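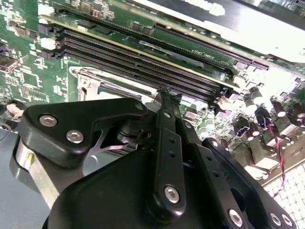
A gripper over the memory slots of a server board, at the Tremness open day.

I went to Keltasdale in August for the open day at Tremness, a firm which repairs and refits used servers. My interest was simple. I worked nine years in a repair shop, and I wanted to know if a machine can take over the small jobs on the bench.

Our guide was Donal Moynihan. He told us the hall receives more than 3,000 boards in a year and that most of the hours go into memory modules: take out, test, put back. To a person this is easy work. You feel the latch move under the thumb and you hear the click. The machine must learn this from the force in its fingers and from a camera, and the room near the slots is small. On the board I saw, the CPU frame with its raised lever is close by, the capacitors stand on the other side, and a twisted red and black wire runs past them. A person moves such a wire away without thinking about it.

I watched the arm from ten in the morning until the coffee. When it came to the slot straight, the module went in well. When it came a little turned, it stopped and waited for help. Fidelina Usuga, who trains the operators, said they made 50 tries the day before and 9 of them needed a hand. I found this number better than I expected, but for a paying customer it is still too many.

I asked her also about the home. Her group has a second project, Zenska, for folding towels and loading a dishwasher. She was careful in her answer – a board is always the same board, but a kitchen is different every evening. She would not let it near her own glasses.

My opinion after the visit: for one type of board, with a person close by, the machine can do part of the work already. For a mixed bench like my old one in Villanueva, I would wait. The tour is free, and the bus from the station stops at the gate. Bring a jacket, the hall is cold.

14 shares
3 comments

Recent visits
Villanueva tool fair: two halls and a long lunch
A morning in a commercial laundry
Notes from the Keltasdale bottle plant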